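실내 작업용 장갑 Clelluvero 사용 리뷰

작성일: 2019년 8월 25일
분류: 작업용품 / 장갑 / 흰색 상판

제품 개요

Clelluvero는 Lakbridge에서 판매하는 실내 작업용 장갑이다. 겉감은 검은색, 안쪽 일부는 보라색이고 손목 쪽에 검은 스트랩이 달려 있다. 용도는 가벼운 정리, 포장, 음료 취급 구역의 뒷정리로 표기되어 있다. 방수 제품은 아니다. 제품 설명에도 생활 발수라는 표현만 있으며 침수나 장시간 접촉에 대한 보증은 없다.

이번 리뷰에서는 착용감보다 액체가 쏟아진 테이블에서의 취급성을 중심으로 보았다. 사용 기간은 12주, 세탁은 14회 진행했다. 비교 대상은 같은 가격대의 Janevski 면장갑이다.

착용감 및 조작성

사이즈는 정치수보다 약간 작게 느껴진다. 손가락 길이는 여유가 있으나 손바닥 폭이 좁아, 손이 넓은 사용자는 한 치수 크게 고르는 편이 낫다. 안감의 봉제선은 엄지 안쪽을 지나가며, 첫 2주 동안은 이 부분이 걸린다. 이후 원단이 늘어나면서 해소되었다.

종이컵처럼 벽이 얇은 물건을 잡을 때는 힘 조절이 필요하다. 원단 두께 때문에 손끝 감각이 둔해지고, 빈 컵은 쉽게 찌그러진다. 컵을 기울여 잡는 동작에서는 Janevski 쪽이 감각 전달이 낫고, 미끄럼 억제는 Clelluvero가 낫다.

스트랩은 보관 시 고리에 거는 용도로는 충분하다. 다만 벗어서 상판에 내려놓으면 스트랩이 옆으로 빠져나와 늘어진다. 주변에 액체가 있으면 먼저 닿는 부분이 되기 쉽다. 길이 조절 기능은 없다.

흰색 상판에서의 사용

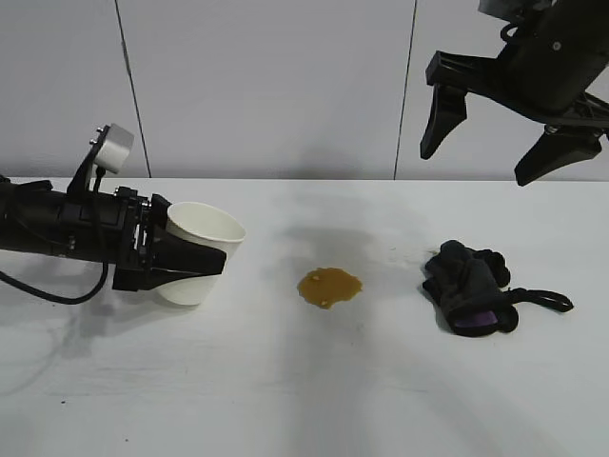 흰 상판 위의 갈색 액체와 검은 장갑.
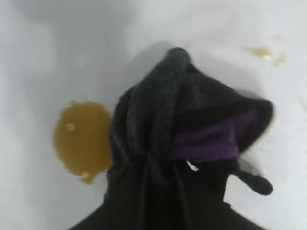
흰색 면에서는 갈색 계열 액체의 경계가 뚜렷하게 보이므로 닦아야 할 범위를 판단하기 쉽다. 문제는 장갑 쪽이다. 검은 겉감은 젖은 부분과 마른 부분의 색 차이가 작아 육안으로 흡수 여부를 확인하기 어렵다. 조명을 비스듬히 비추거나 흰 종이타월로 눌러 보아야 한다. 보라색 안쪽 면은 상대적으로 얼룩 확인이 쉽다.

구겨진 상태로 방치하는 것도 권하지 않는다. 접힌 부분 안쪽에 수분이 남으면 건조 시간이 크게 늘어난다. 사용 후에는 손가락을 모두 펴고 입구가 아래로 가도록 걸어야 한다. 커피나 차가 묻은 경우의 처리 순서는 다음과 같다.

장갑을 액체에서 먼저 떼어 놓는다.
종이타월로 눌러 수분을 뺀다. 문지르지 않는다.
찬물에 헹군 뒤 중성세제로 손세탁한다.
뒤집어서 안감부터 말린다.

상판은 장갑을 치운 뒤에 닦는다. 장갑을 옆으로 밀면서 닦으면 액체가 원단 밑으로 번진다. 당분이 있는 음료라면 물걸레 후 마른걸레까지 써야 끈적임이 남지 않는다.

세탁 및 내구성

14회 세탁 후 겉감의 색 빠짐은 경미했다. 보풀은 검지와 엄지 끝에 집중되었다. 안감 색이 다른 세탁물로 옮는 현상은 첫 세탁에서 한 번 확인했으며 이후에는 없었다. 밝은 색 행주와 함께 세탁하는 것은 피해야 한다.

세제는 Jellow 중성 타입을 사용했다. 섬유유연제를 넣은 회차에서는 발수 성능이 눈에 띄게 떨어졌고, 다음 세탁에서도 완전히 돌아오지 않았다. 설명서의 세탁 항목에 유연제 관련 경고가 없는 점은 개선이 필요하다. 기계 건조는 시험하지 않았다.

평가

착용감: 보통
미끄럼 억제: 양호
발수 성능: 초기 양호, 세탁 후 저하
오염 식별성: 겉감 나쁨, 안감 양호
세탁 편의성: 양호
스트랩 구조: 개선 필요

건조한 환경의 정리와 포장용으로는 쓸 만하다. 음료를 자주 다루는 자리라면 니트릴 장갑을 따로 두고 Clelluvero는 마른 작업에만 쓰는 구성을 권한다. 12월에 밝은 회색 모델이 나올 예정이라고 하며, 겉감 색만 바뀌어도 오염 확인 문제는 상당 부분 줄어들 것으로 본다.

댓글 1

Janevski: 사이즈 부분은 제 경험과 조금 다릅니다. 저는 정치수로 4개월째 쓰는데 손바닥 폭은 문제가 없었고, 오히려 손목 쪽이 헐거워서 물이 들어왔습니다. 유연제 건은 저도 같은 결과였습니다. 발수 스프레이를 뿌려 봤지만 두 번 세탁하니 원래대로 돌아갔습니다. 그리고 필명이 비교 제품과 같은데 제조사와는 관계없습니다. 스트랩은 안쪽으로 접어 넣고 고무줄로 묶으면 상판에 닿지 않습니다.

작성자 답글: 손목 헐거움은 확인하지 못한 항목입니다. 한 치수 크게 고르면 더 심해질 수 있으니 손목이 가는 분은 정치수를 먼저 착용해 보시기 바랍니다. 고무줄 방식은 다음 세탁 후에 시험해 보겠습니다.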